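Sim towel rack task – notebook, wrist view and grasp notes
December, entry by Amna Farooqui

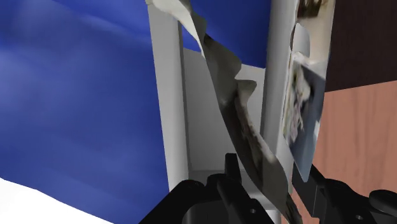
Picking up from where Talha left off. He got the scene loading again this afternoon after the Torgate update broke the textures, so I had the machine from 4:30 until they locked the lab. Goal was to get the baseline policy running on the hanging-sheet task before the Berkmont round and find out how bad it is.

It's bad. Not hopeless. Ran 68 episodes with the old seed list, 12 successes. Success = sheet lifted clear of the rack and held until the timer runs out, same rule as the rulebook. Talha had a looser rule in his script (any contact plus upward motion) which is why his numbers from last time look so good. I changed it. Talha if you're reading this, please don't change it back, we talked about it.

Failure types, from watching replays at double speed:

Most common – fingers close early. Policy sees the sheet between the fingers in the wrist view and decides it's there, but the sheet is still further out. Closes on nothing. Depth problem, more or less. The sheet going down through the gap looks the same to it whether it's close or far.

Second – catches the pole as well as the sheet. Gripper stalls, force spikes, sim throws the sheet off into space. Looks funny, counts as a fail.

Third – goes for the wrong thing. The little picture card on the right hand pole is pulling it over. The card is pale, the sheet is pale at the top, the poles are white. Three light things close together and the network doesnt care which one. I think this is most of the problem with the new scenes honestly, the old ones had nothing hanging near the rack.

Tried masking the card out of the wrist camera for a handful of runs. Better, but can't submit that, the rules say no editing the observation. Only wanted to know.

Notes on the sheet itself. The mesh is too stiff. It folds in zigzags along the edges like foil instead of hanging like cloth. The mottled dark texture on the lower half gets all smeared by the folds, so any feature matcher we point at it is going to have a rough time. Edon (the cloth plugin) has a bend setting I haven't touched yet. Talha says lowering it made the solver blow up on the older version. Try on the new one, small steps, save the config first!!

Also the color randomizer. I left it on. Blue, pink and brown all came up in the same scene and it's a lot, but I'd sooner train on ugly than on gray everything and then fall over at Berkmont. Last year's team did that, it's in their notebook, page with the coffee ring. Do not turn it off to make the plots look nicer.

Timing: 116 ms per step with the renderer at full quality. Too slow for training, fine for eval. Drop shadows and it goes a lot quicker but I haven't checked if the policy minds. Guess is it does a little, the shading on the poles is one of the few things telling it they are round.

Demos. We have 378 in the folder and I no longer trust all of them. Opened a bunch at random and there are some where the operator (me, probably, late) grabs, drops, grabs again. Those teach it to drop. Need to go through and tag. Dull job, should be split between us and whoever from Marwat's group wants the credit. Tag names: clean, regrasp, junk. Please spell them the same every time, last time we had "regrasp" and "re-grasp" and lost an evening on it.

Changed today:
- success rule, in eval script
- approach speed cut by half in the last part of the motion
- wrist camera pitch, tipped a little up so more of the rack is in view. fingers still take up the bottom, fine
- seed list copied to shared drive, old one renamed not deleted

The speed change helped I think. Only had time for a short batch after, and I didn't write the count down before the login kicked me off, so call it a feeling. Rerun properly.

Not changed, tempted to: finger tip collision shape. The tips are narrow and the collision box is fatter than the mesh, so it bumps the pole before it looks like it should. Talha thinks this is half of failure type two. I think he's right but if we fix it we have to redo every baseline, and we have the writeup due. Decide together. My vote is fix it now and eat the cost, it'll only get worse later.

Question for the advisor meeting: are we allowed to use a second camera? Rulebook says "onboard sensing" and the other camera would be on the arm so I'd say yes. A side view would solve the depth thing almost for free. If the answer is no then we need the gripper to do a small wiggle on approach to get some parallax, which Talha has sketched on the whiteboard (don't erase, bottom left, the one that looks like a fish).

Next session, in order:
1. rerun the 68 seeds with slow approach, write the number DOWN
2. Edon bend setting
3. start tagging demos, first half mine, second half Talha
4. ask about the camera
5. collision shape, if we agreed

Left the training job going on the second machine overnight. Fan is loud, leave it alone. If it has crashed the log is in runs/latest, and the usual reason is disk full, so clear out the old replay videos before restarting, but keep the ones marked keep.

Key is back in the drawer.

– AF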